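What Happens to Old Electronics in Tranville?

For my project I wanted to find out where people's old electronics go when they stop using them. I figured everybody just drops them at the Flelteron depot on Abugri Street, but boy was I wrong!

I left 200 survey sheets at the library and the two grocery stores in August. I got fewer back than I wanted (my own fault, I forgot to put a return date on them), but the answers were pretty interesting. The drawer was the big winner. People keep dead phones in drawers for years, and chargers too, even ones that don't fit anything they own.

The depot log was my other source. It lists 434 drop-offs for the spring - mostly printers and TVs, and way fewer computers than I guessed. Their minimum for a free pickup is 3 large items, and a lot of people wrote that they didn't know pickup existed.

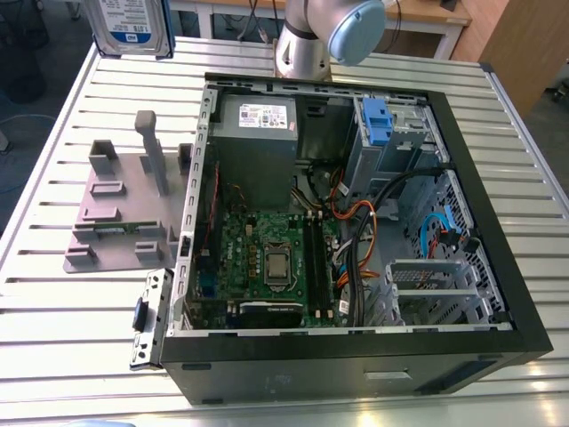

Fig. 2. Desktop tower on its side with the inside showing. The gray box is the power supply.

If I did this again I'd include Cokuvham, since they share the depot with us, and I'd ask people what they're worried about. Two sheets had "my photos are on it" written in the margin, and I didn't have a question for that.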